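Jocelyn Sandhu
In June my son turned six and announced he'd be making his own packed lunch from now on. I said yes before I'd finished my tea. A thread.

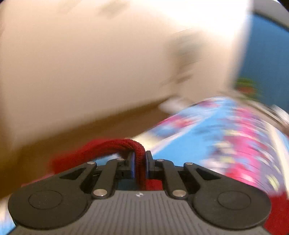
You should know that up to this point his kitchen career consisted of licking things. He once buttered a slice of bread on both sides and then asked me where to put it.

The first lunch he packed: a whole cucumber. Not sliced. It stuck out of the bag like an umbrella. He also put in a teaspoon, and when I asked what the teaspoon was for he said "the cucumber", in the tone people use with the elderly.

I had read up on it, obviously. There's a parenting newsletter I get called Andik that promised school lunches made by your child would save me 2000 minutes a year. I would like to know whose child they timed.

Our current start time is 6.40am. We leave the house at 8.25. In between there is one sandwich.

The newsletter also says to offer two choices and no more. Cheese or egg. Apple or pear. Fine. Except my son has spotted that if he picks neither, the person holding the cheese gets tired first.

His little sister is 2 and would like it known that she is also making a lunch. Hers is raisins in a sock. We have stopped arguing about the sock.

Things he will now eat because he packed them himself: red pepper, plain crackers, half a boiled egg (the white half).

Things he used to eat and won't any more, because he's seen how they're made: tuna mayonnaise. I can't really fault him. It is a lot to watch at quarter to seven.

My mother rang from Dridthorpe during week two to say that at his age I had bread and dripping and was grateful. I was not grateful. I remember the dripping very well.

She then posted him a lunchbox. It has four compartments and a tiny pot with a lid. He was so taken with the pot that for three days running he packed only things that would fit in the pot. Peas, mainly. Eleven hours between breakfast and tea, fuelled by peas.

(He gets a school snack. Please don't write in.)

Somebody at the Flikville school gate told me her daughter does a bento with carrots cut into stars. I said how lovely. I went home and looked at our carrots and they looked at me.

We did try the stars. You need a cutter, a fat carrot and the grip of a blacksmith. We got one star and a thing he called a potato. He ate the potato and took the star to show his teacher, and it came home again on Thursday's jumper, or possibly the jumper before that.

Knives, as I've been asked twice: he has a blunt one with a wavy edge and he's allowed bananas, cucumber and soft cheese. He has to sit down. He has to stop talking. The second rule has had more effect on family life than anything else we've tried.

What has helped, a bit: moving the lunch things to one low shelf in the fridge so he can reach them without climbing the salad drawer. Packing the night before, straight after tea, when everyone's cross already and it makes no odds.

Also a list on the fridge door with drawings. He drew it. Bread is a square, fruit is a circle, and there's a third shape he won't explain but which he ticks off very firmly every evening.

What hasn't helped: the reward chart. He worked out the exchange rate in one night and asked for 4000 stickers up front.

Yesterday he made a wrap. Hummus, grated carrot, rolled up tight, cut in half, both halves in the box and the lid properly shut. I didn't touch any of it. I stood there holding a tea towel like a woman at a railway station.

It came home uneaten. He'd swapped it for a jam sandwich.

Anyway, he's asked if he can do mine tomorrow as well. I've been offered cheese or egg. I'm told there's a teaspoon.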